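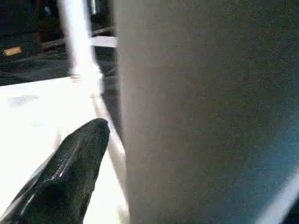

Gandovau had its open day on Friday, December 9, 2022, and I went up for the morning session. The company rents out work rooms and benches by the week, and it wanted people to see the new floor before bookings open in March. Entry was free. You signed in at the desk, got a paper badge and joined a group of 10.

Mehrangiz Ranjbar took our group around. She runs the bookings and she knew the building well. The whole floor is 3365 square feet, split into work rooms named after the streets nearby. Belero is the big one by the elevator. Marnurier is smaller and has the better light. We spent the most time in Bakhtiari, at the back, where the tables are set up for small handling jobs.

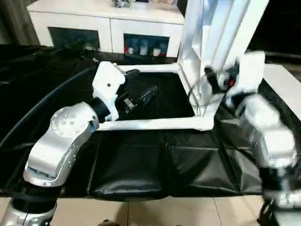 Table covering was what I had come to ask about. At home I use old bedsheets, and they slide. In Bakhtiari the table was covered in black plastic sheeting, creased along the front, with a frame of white rods standing over it and a black-lined tray inside the frame. Clear parts must be hard to keep track of on all that black, and I would want something paler under them. The white cabinet behind, with its open cubbies, is a good idea for bottles, and I may copy it.

Mehrangiz said a room costs $50 a day, or less if you take a full week. Power is included. You bring your own tools and take your trash with you. There is a freight elevator with a 4000 pound limit, so moving heavy stuff in should be no trouble.

Coffee was in the hallway afterward. Parking was poor, and I ended up two blocks over. I put my name down for a week in Marnurier and should get the dates by email.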